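Notes for the Isdale residents' evening, 27 February 2018

Slide 1: Do alarms stop burglars?
Start with the Stovum leaflet. It says a box on the wall "puts thieves off". Ask who has seen any proof. I asked the firm twice and got the same leaflet back.
Pause. Let people grumble, they will want to.

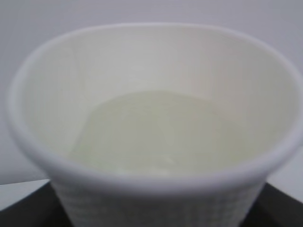

Slide 2: What we paid for
Our street had 27 alarms fitted last April. The one on the corner of Ollier Road went off 15 times in the first month, and I stopped looking out of the window after the third. I suspect most of you did too.
Don't get dragged into the argument over who chose Stovum.

Slide 3: The dull stuff
Window locks, with the key kept out of reach of the window. A decent back door. A light on a timer, and not the same lamp at the same hour every night.
I can't prove these work either, and I should say so. They are cheap, though, and they don't wake the baby. 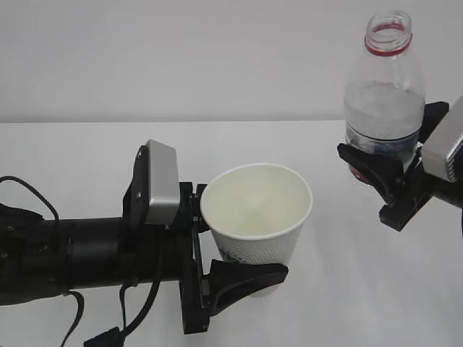 Someone will bring up the insurance discount. Mine came to £4 a year. The full alarm package was quoted to me at £3,000, so do the sum out loud, slowly.

Slide 4: Before you sign
Ask who answers when it rings. Ask what a call-out costs on a Sunday. Get it in writing, and if the salesman says he'll post it, wait for the post.
Questions. Hall shuts at nine.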